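Ticket: Season 3 of Trandwood skips to the final episode, subtitles out of sync
Product: Beminora TV app
Category: Playback / Episode order
Status: Open, waiting on catalogue update
Opened: May 31, 2025
Opened by: Kalliopi Dimitrov

Description of problem

I am rewatching Trandwood from the start and have reached season 3. When episode 7 finishes, the countdown card comes up for the next episode as usual, but what plays is the season finale. The title on the card says "The Weir", which is the correct episode 8. The recap at the start and everything after it belong to the finale. I have seen the series before so nothing was spoiled for me, but my partner hadn't, and now he knows who was driving the truck.

If I back out and choose episode 8 from the list, the same thing happens. If I choose the finale from the list, I get the finale. As far as I can tell "The Weir" isn't available anywhere in the app at the moment.

Second problem, possibly related. From episode 5 onward the English subtitles run ahead of the dialogue. It starts out fine and gets worse after the opening titles. By the last act a line is on screen well before the character opens their mouth. Seasons 1 and 2 are fine.
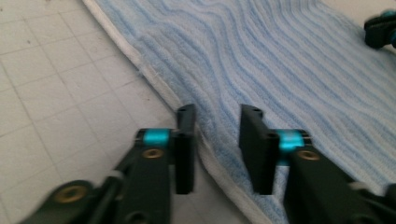

Device details: Claeys smart TV, app installed from the TV's own store, wired connection. Test speed on the TV is 95 Mbps. Other shows play normally and their subtitles are in time. I watched an episode of Pratstead straight afterward to check.

What I have tried so far:
Closed the app and reopened it.
Signed out and back in.
Turned the TV off at the wall, waited, turned it on again.
Deleted the app and installed it again.
Turned autoplay off in the profile settings. The countdown card went away but episode 8 still opens the finale.
Watched on my phone using mobile data. Same wrong episode, same subtitle drift.

Error code: none on the TV. On the phone I got code 3000 once when I switched the subtitles off and on during playback. It cleared when I pressed retry.

Update from Kalliopi Dimitrov

Tried a second profile on the same account with no watch history. Same result. I also switched the audio to the described version for episode 8 and that one does play the right episode. The opening scene is the two sisters at the boat ramp, which is how I remember it starting. So the file must exist somewhere. The subtitles are missing altogether on that version.

I also noticed the running time listed for episode 8 matches the finale to the minute. The synopsis is right and the thumbnail is right.

Could someone also say whether my progress will be kept when it's fixed? The app has marked season 3 as finished and keeps offering me the spinoff.
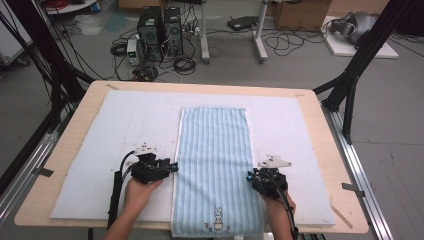 Tipene Tawhiri: Thanks for testing the described audio, that narrowed it down. I get the same result on a Claeys set and in a browser. Episode 8 with standard audio points to the finale's video. The described version has its own entry and wasn't touched, so it still plays correctly. Reinstalling won't change anything at your end and you can leave the TV as it is.

The subtitle drift is a separate fault. The season was replaced with a newer copy that has a shorter title sequence from episode 5 onward, and the subtitle files were timed to the old one. There's a further trim at each of the former ad breaks, so the gap grows as the episode goes on. I have sent both faults to the catalogue team under this ticket.

On progress: open season 3, hold the select button on episode 8 and choose Mark as unwatched. Do the same for the finale. That should stop the spinoff being offered first. Your place in seasons 1 and 2 won't be affected.

Kalliopi Dimitrov: Marked both as unwatched and the home row now shows episode 8 as next. It still plays the finale, as expected. Is there a date for the fix? The app has a "leaving in July" label on all of Trandwood and I would like to finish it before it goes.

Tipene Tawhiri: I don't have a date yet. Corrected video links usually go through before new subtitle files do, so expect episode 8 to come right first. The July label is accurate and applies to every season. I have added it to the notes for the catalogue team and raised the priority.

Workaround until then: play episode 8 with described audio, without subtitles. For episodes 5 to 7 there is no workaround for the subtitles, as the app has no timing adjustment on TVs.

Ticket stays open. Please reply here if episode 8 changes or if you see the same fault on another season.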